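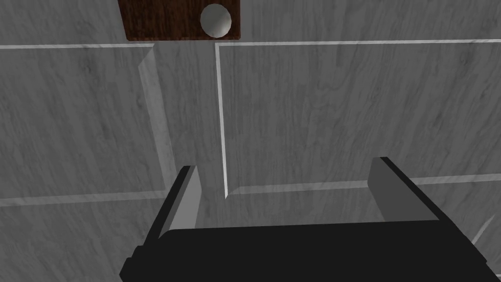
Wrist view in the sim, fingers open, white knob up top.

Wrist camera: wide or narrow lens for a knob slide task?

Posted by Skaltudeo

Hi all, hoping somebody has been down this road. I'm comparing two parallel grippers in simulation before I spend real money on one. The task is a brown wood block with a round white knob on it, and I want the arm to grab the knob and pull the block down the channel between the gray panels. Pretty simple on paper!

Gripper one is the stock one that came with the arm model. Gripper two is the Tultar, which has longer fingers. I run 15 tries with each one, same start pose, same controller. The stock gripper misses 3 of them and the Tultar misses 10, and I can't figure out why the nicer gripper does so much worse. Most of the misses look the same – one finger bumps the knob on the way in and the grasp ends up lopsided.

I've been blaming the camera. It sits behind the palm, so the palm eats up the bottom of the view and the block is way up at the top edge. Would a wider lens help, or am I looking in the wrong place? I'd like to get this sorted by Thursday if I can, that's when I lose the good computer.

Plustadano

Before you touch the lens, check your tool center point. I did exactly this when I swapped fingers and kept the old offset in the config. Longer fingers with the short-finger offset means the controller thinks the tips are farther back than they are, so it drives in too deep and clips whatever you're reaching for. Took me two evenings to find it and I felt pretty silly.

Easy way to test it: turn off the policy, command the tips to a known point just short of the knob and look at it from a side camera. If the tips land past the point, there's your problem. Check it with the gripper open and closed too, some finger models swing forward a little as they close.

On the lens, I'd go a bit wider, but do it second. If you change both at once you won't know which one fixed it. And 15 tries is kind of thin for comparing hardware. I usually let it run overnight and get 136 or so... okay, it was exactly 136 last time, the run crashed.

Siriwardena

wide lens. mine was the same, knob kept leaving the top of the picture once the arm got close and it was guessing from there. you can also just tilt the camera up a few degrees, costs nothing in sim. no idea about the Tultar, never used one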